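Subject: Re: [chores-list] can it do the dishes yet or not
From: Wycliffe Mutiso

Quick one, between meetings. Earlier in the thread:

> Saw the Skostard demo clip. Shirts folded, counter wiped,
> the lot. So why are we still paying people to sort trays
> at Lornwood? Is this stuff ready or isn't it?
> - Orellana

Short answer, not yet. Longer answer - depends what you call a chore. One arm picking a cup out of a tray, fine. Passing it to a second arm is where we lose time. The second gripper has to come in at the right angle and close before the first one lets go, and a smooth tapered cup gives you very little to grab.

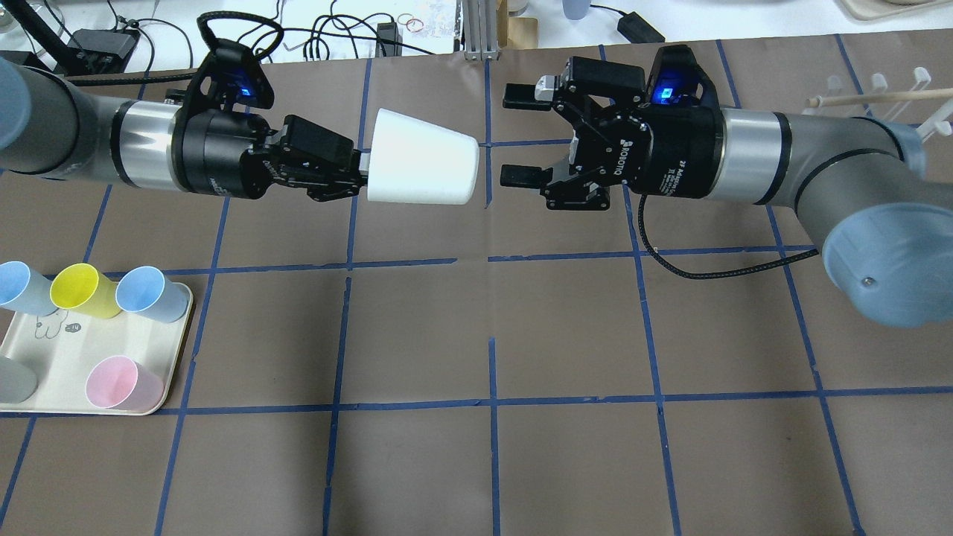
White cup in the left gripper, right one open and facing it. Rest of the cups in the tray.

Numbers from December, since you'll ask. 156 handoffs tried, 38 dropped or knocked sideways. Around 70 seconds a cup if you count the retries. My kid does it in 2 and complains the whole time.

And thats plastic on a flat table. No water, no forks, no plate stuck to another plate. Wouldn't put it near the Lornwood line this year. Sorting parts into bins, maybe - one arm, no passing, somebody close by to clear jams.

Has anyone tried softer finger pads? Brusier sent a quote but no smaples. Will post if they turn up.

Wycliffe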